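Para: lista-suturas
Asunto: RE: Hilo para las prácticas de enero

Estimados colegas:

En relación con la consulta citada, se confirma que el taller Trekthorpe dispondrá de hilo oscuro para todos los puestos. Cada participante recibirá hasta 43 hebras.

> Natalina Greco escribió:
> Ruego indiquen si debemos aportar material de sutura propio el sábado. 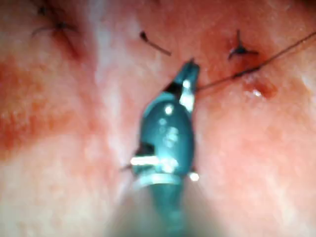
¿Dónde se recogen las hebras?
En la secretaría de Trandia, planta 2.

Atentamente,
Secretaría docente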